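Winalholm Community Workshops
Household and Workshop Tips: Lighting and Caring for a High-Ceilinged Room

The advice on this page is issued to members who are setting up a workroom in a converted hall, showroom or other tall space. It was prepared by Keerthana Kulkarni and Venkatesh Hegde and is reviewed each May. Members who rent their premises should obtain the owner's written consent before altering any fitting.

General lighting

A single type of light seldom suits a tall room. Recessed ceiling lights give an even spread over the floor, while strip lights hung lower down bring the light closer to the bench. Members are advised to use both where the ceiling allows, and to place them on separate switches so that the strips can be turned off when no close work is under way.

Stand at each bench in the evening, with the blinds drawn, and hold out one hand over the work surface. If the shadow of the hand falls across the spot where cutting or fitting is done, move the bench before moving the light. A shift of 60 centimetres is often sufficient.

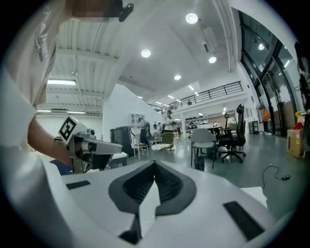
Recessed lights and hanging strip lights in one room, with a railed mezzanine at the back.

Strip lights collect dust along their upper side, where it is not noticed until the room has grown dim. Switch off at the board, allow the tubes to cool, and wipe with a dry microfibre cloth. Tubes in the same row should be replaced together so that the colour of the light remains consistent. Spent fluorescent tubes must not be placed in the household rubbish; they are to be taken to a collection point that accepts them.

Mezzanines and railings

Where a room has a mezzanine, the following apply.

Nothing is to be hung from the railing, including extension leads, coats and drying cloths.
Boxes stored upstairs are to be kept 100 centimetres back from the edge.
Metal balusters are best cleaned from the top down with a damp cloth and a small amount of dishwashing liquid, then dried at once to prevent marks.
Check the fixings of the top rail twice a year. A rail that moves under the hand should be reported and the upper level closed until it has been repaired.

Siebe Vanhove of the Lindell branch recommends an old cotton sock worn over the hand for thin vertical bars, and the branch has adopted this method for its own railings.

White walls and ceilings

White surfaces make good use of the available light, but they show scuffs readily. Keep a labelled jar of the original paint, with the colour name and the date of opening written on the lid. Marks should first be treated with a barely damp sponge. Paint is to be applied only after the wall has dried fully, and feathered outward with a small roller.

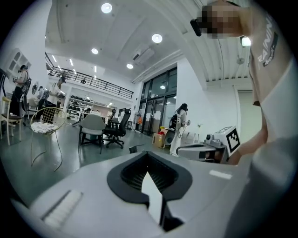
Ceilings lined with slats require a different approach. A vacuum cleaner with a soft brush head, drawn along the length of the slats, will lift most dust without pushing it into the gaps. Work from a platform ladder with a second person present.

Air conditioners mounted high on a wall are frequently neglected for the same reason that high ceilings are. Filters should be removed and rinsed in accordance with the manufacturer's instructions, and left to dry in the shade before they are refitted. Members at the Kereo branch may borrow the tall ladder by applying to Vasanthi Iyengar, quoting form 1401. The ladder is to be returned by 2 pm on the day following the loan.

Glass doors at the entrance should be cleaned on an overcast day or in the early morning, as direct sun dries the solution and leaves streaks.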